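Small bottles, big bin – notes for lunchtime talk, Somogyi building

Start with the bottle, up for the first two minutes.
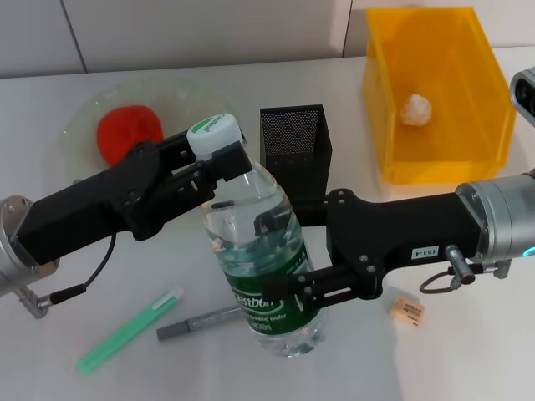 Slide 1. 550ml drinking water, green label, white screw cap with green band.

Say hello, thank Zsolt Deák for the room. Ask who's got one of these on their desk right now. Hands up. Wait for it.

Point at water line – part full. That's the slide really. Most of what we clear from the meeting rooms still has water in it.

Numbers (slow down here!!)
– 1,119 bottles bought for the building in July
– 194 picked up in one week, lids on, water left in
– 41 of those from the big room on the third floor
Don't read out which team. Imre said no names.

Why 550ml? Too much for a short meeting. People open one, have a few sips, leave it. Next person won't touch it, opens another.

Caps. Longer bit than you'd think. Cap on + water inside = too heavy for the recycling bags, they split. Wollier won't take a split bag. So: empty it, squash it, cap back on. In that order. Do the squash with a real bottle, bring a towel. Check microphone is well away form the table.

Label – ask if anyone peels it off. Don't need to, Wollier take it with the label on. Move on quick, last time this turned into ten minutes.

What we're trying
1. Jugs and glasses in the big room, Vendmont machine stays for visitors
2. Marker pens by the fridge, write your initials on the lid. White caps so it shows up. Keep clear of the green rim, pen doesn't show
3. Tip-out sink by the bins, Kandetti fitting it, no date yet – don't promise one

If asked about cost: Imre Bodnár has the spreadsheet, I dont.
If asked about taste of the tap water: yes, filter is on order. Same answer for the 4th floor.

Back to slide 1 for questions. Pens round at the end, get them back.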